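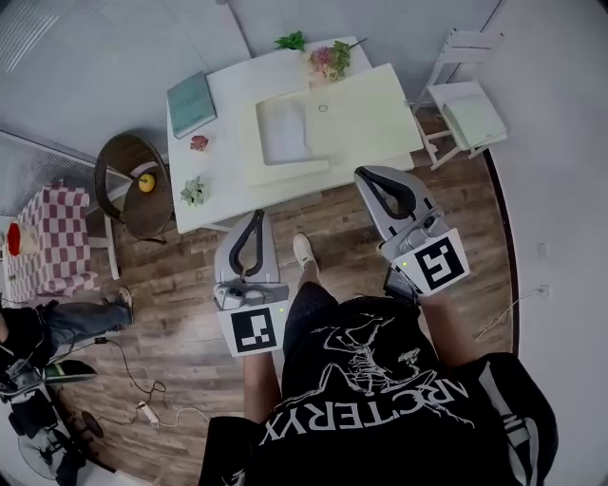
I finished switching my water heater over in January and said I'd write up what it cost, so these are the numbers.

The old tank was a 50-gallon gas unit that came with the house. The quote for a heat pump model from Tudermont was $2850 installed. The utility rebate took that down to $1781, paid by check, and the check took 90 days to arrive. I had to send the form in 2 times. The first one came back because I'd left off the serial number of the old tank, which was already at the scrap yard. Yi-an Koo at the utility office let me use the photo from my home inspection.

The new unit is louder than I expected. It hums like a window fan, and you can hear it in the hallway with the basement door open. The basement is also a few degrees cooler now. I moved the paint cans upstairs.

Ville Lappalainen asked in the comments whether it keeps up with back-to-back showers. With the two of us, yes. When my sister's family stayed over we ran out once, so I switched it to hybrid mode until they left.

I'll post the electric bills when I have a full winter of them.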